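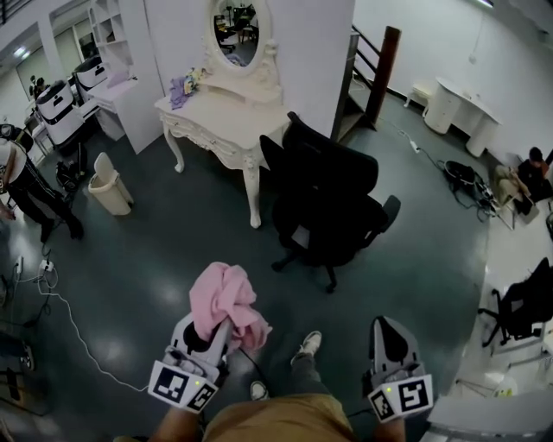 Plultus puts its grippers on a cleaning roster

15th December
By Eleni Radulović

Plultus has finally written down how its hand-held grippers are to be looked after, after a season in which the usual method was to wait until one went strange and then blame the software.

The new routine, in force at the company's Mansilla site since the start of December, runs to a single page. Its author is Brunello Colombo, who keeps the gear going and admits the first draft was mostly capital letters.

Before each shift, whoever is holding the pair wipes the square marker tags, checks that none has started to lift at the corners, and opens and closes each gripper a few times while watching the trace on a laptop. The tags are how the system works out where the jaws are. A thumbprint in the wrong spot can cost an afternoon, and last month it cost three.

Cloth is the other enemy. Much of the work involves picking up, folding and putting down fabric, and fabric sheds. Colombo's page calls for the jaws to be brushed out every 200 grasps, a figure he settled on after pulling apart a stiff unit at grasp 211 and finding what he described as "a small jumper."

The logbook had by then reached 1387 grasps on one pair with no recorded maintenance of any kind. There was a column for it. Someone had been using the column for lunch orders.

Cables get a paragraph to themselves. Power leads are to be run along the wall where there is a wall, and walked once from end to end before anybody picks up a gripper. Spare jaw pads, supplied by Brudis, now live in a labelled tin. The old tin was also labelled, but it said biscuits.

Plultus says dropped recordings have fallen since the page went up, though it would not say by how much. Skudum, which shares the method at its own workshop, has asked for a copy. Colombo is sending it with the capitals put back in.

Last updated: 4.10 pm

We use cookies to remember your preferences. By continuing to browse this site you accept our cookie policy.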